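Open day at the Girketti workshops, Sun 9 March

I've wanted to get inside the old Girketti building for years, so when the flyer for the open day went up at the library I had it on the fridge within the hour. Doors at ten, gold coin entry, sausage sizzle out the back. I was there at quarter to, naturally, and there was already a queue past the bike racks.

Inside, they start you off with the computers, and that was me sorted for most of the morning.

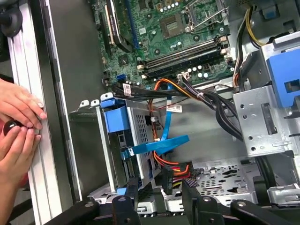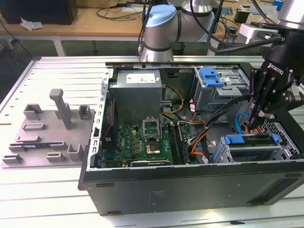 On the benches: desktop computers with their lids off.

I grew up with a beige tower under the desk that I was strictly forbidden to open, so there's still a small thrill in seeing one with its side off. Everything has its own little neighbourhood. The power supply is a great lump of a thing up in its corner, the memory slots run in long straight lines, and the socket for the processor sits in the middle of it all with its metal frame that swings up like the lid of a tin. And the cables! I'd forgotten how much of the inside of a desktop is just cable, and how it all has to be tucked somewhere so the lid will go back on.

Our guide for this part was Niilo Kinnunen, who has been pulling computers apart for 27 years and still talks about it as if he'd started last week. He had a tray of parts for us to pass along and he was happy for everyone to handle them (the kids went straight for the fans, which you can spin with a fingernail). I learned that the order you undo things in matters a lot. Memory comes out early because the clips at the ends are easy to get at. The processor you leave until you have clear space and clean hands. Cables you unplug by the connector, never by the wires, and he said this last one to every single group, twice.

Somebody asked what the different wire colours in the power leads meant and we got a proper answer: on the older standard supplies yellow is twelve volts, red is five, orange is three point three, and black is ground. I wrote it on the back of my hand so I could impress my brother-in-law. He already knew.

The workshops get through 2,000 desktops a year, most of them from schools and council offices. The good ones are cleaned and sent out again, and the rest are sorted down to boards, metal, plastic and wire. There is a whole wall of labelled tubs for screws. I could have stood in front of that wall for an hour. My partner, who had come for the sausages, could not.

After computers you cross the yard to the Pindier shed, where the printers and monitors are handled. It's noisier and a fair bit colder, so bring a jumper if you go. The woman showing us round had a laser printer down to its rollers before I'd found my glasses. We were allowed to have a go at a keyboard each, popping the keys off with a plastic tool, and I got through the whole thing except the space bar, which has a wire underneath that I'm convinced was designed out of spite.

Upstairs is the Krishnan room, a small museum by another name. Seventeen shelves of old machines, donated over the years, with handwritten cards. There was a portable that weighed more than our dog, and a dot matrix printer set up and running, so the kids could tear off the perforated edges. The queue for that was longer than the one for the face painting. I saw my first modem again, same model, same little row of lights, and had to be moved along.

Morning tea was run out of the old loading dock. Good lamingtons, very average tea. There was also a Dremano stall selling refurbished laptops and I nearly caved, but I came away with a bag of assorted screws for three dollars and a second-hand mouse, and I'm delighted with both.

A few practical bits if you're thinking of the next one, in May. Parking on the street is hopeless after eleven. The number 37 bus stops at the gate and runs on weekends. Closed shoes are compulsory on the workshop floor and they do check; a bloke in front of us was sent back to his car in thongs. The stairs to the museum room are steep, but there's a goods lift if you ask at the desk. Strollers are fine everywhere except the Pindier shed.

They're also taking names for a Saturday class where you strip and rebuild a desktop over two sessions. I put mine down — and my brother-in-law's, which he'll find out when the email comes.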